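Jutdale Council starts reusable cup trial

Jutdale Council has begun a trial of returnable cups at nine cafes along the main street and at the swimming centre kiosk. Customers pay a $3 deposit, take their drink away and get the money back when the cup is returned to any cafe in the scheme.

The cups are supplied and washed by Menero, which already runs a similar service at the Nigam markets. Council is covering the washing costs for the first three months. After that, cafes will pay a small fee per cup.

Waste officer Yara Tannous said most takeaway cups collected from street bins went to landfill, including those labelled compostable. "Our green bin contractor can't accept them," she said. "People put them in with good intentions and they get pulled out again."

Customers can still bring their own mug, and several cafes take 50 cents off the price if they do. Lids are optional.

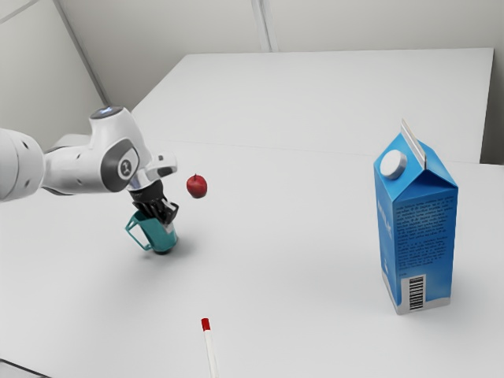 What happens next

Council staff will report on return rates when the trial ends. Menero's target is 75 per cent of cups back within a fortnight - lower than at the markets, where most people drink on site.

Cafe owners who want to join can contact Trilok Bhatia in the waste team. Broken or stained cups should be handed back with the others, as Menero sends them for recycling in Bidow.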